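Brollex Gripper Evaluation Kit
Set-up Guide, Section 6: Comparing Two Finger Sets on a Soft Object

Use this section after the arm has been homed and both cameras show a live picture in Jillbridge. You will run the same pick with finger set A and finger set B, then compare the logs. Allow 70 minutes for both sets.

6.1 Before you start

1. Check that you can reach the emergency stop from where you will stand.
2. Lay out the table. The ketchup bottle goes lengthwise on the green colander, cap toward the top of the overhead view. The pan, plate, fruit and toaster oven serve as clutter and should stay put for both sets.
3. Save an overhead picture of the layout. You will need it in 6.3.
4. Jog the arm until the fingers are over the upper half of the bottle, then stop.

CAUTION: Look at the cables before every jog. They must be able to follow the wrist without catching on the colander or dragging an item across the table.
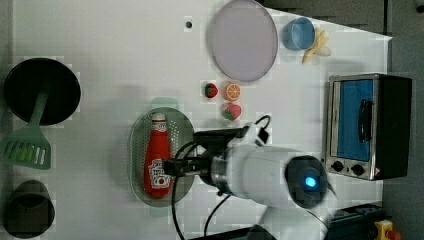

Page 31

5. Open the gripper fully and store this pose as PRE-GRASP. Both finger sets use the same pose.

Note: If you change the wrist camera bracket, store the pose again. Old poses will load without a warning.

6.2 Running the pick

1. Fit finger set A and tighten the screws by hand, then with the key supplied.
2. Set the closing force to 2 on the Uvesura controller. Do not start higher. Soft goods give way under the fingers, and a high setting can hide a poor contact.
3. Switch to the wrist view. Both fingers should be visible, one on each side of the bottle, with a gap on both sides.
4. If one finger is closer, correct it in steps at the lowest jog speed. 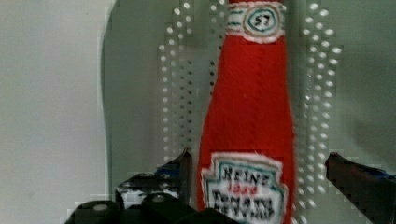
5. Press Close and wait for the force reading to settle. Write down the reading, then press Lift.
6. Hold for the count shown on the controller and lower the bottle back onto the colander.
7. Repeat until the log shows 205 entries for the set. Change to finger set B and start again from step 1.

Note: Blocky patches in the wrist view usually mean the video link is short of bandwidth. Close the overhead preview first. If that does not help, lower the bit rate -- the pick does not use the wrist video, so the results stay valid.

6.3 Resetting the table between sets

1. Park the arm outside the overhead view.
2. Put every item back where it was in the saved picture. Pay most attention to the colander, as a small turn changes the angle at which the fingers meet the bottle.

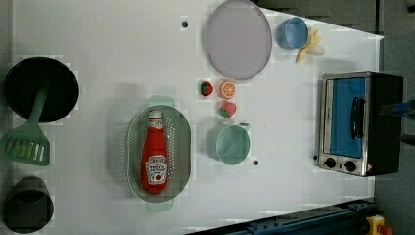 3. Open Compare Layout and lay the saved picture over the live one. Items that have moved show a double outline. Move them until the outlines close up.
4. Leave the lights as they are. A change in brightness can trip the layout check even when nothing has moved.
5. Name the log with the finger set and your initials, for example B-NA for Noémi Antal.

CAUTION: Never reach over the table to straighten an item while the controller shows READY. Press Hold first.

If the layout check fails twice in a row, go to Section 9, Camera Mounting.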